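July 16, 2020

Day whatever of working from the spare room. Matilde Nogueira rang at nine to tell me the Purngate account had gone quiet, then rang at ten to tell me it hadn't. I spent the hour between in mourning, and enjoyed it.

Walked to the creek at lunch. The council has put up a new sign asking us to keep to the left, and the ducks are the only ones obeying. Got home with wet socks and a parking notice for $197, dated from the week I had the car outside the dentist. I have until September to be outraged about it in writing.

Still on the Suklow novel. Page 60, and the hero has yet to leave his mother's kitchen. I sympathize, but I paid full price for a sea voyage.

Colour for the hallway remains undecided. Barros sent four sample cards, all grey, one of them called Draravero, which sounds like something you'd take for a cough. I taped them up by the door and they changed every hour with the light — by supper I disliked them equally.
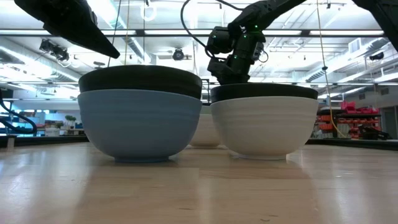 Blue-grey, creamy white, black. Could paint a hallway from these.

Soup again tonight. Rain on the roof since seven, and the gutter over the back step is doing its impression of a tap. Must ring the gutter man. Must find out if we have a gutter man.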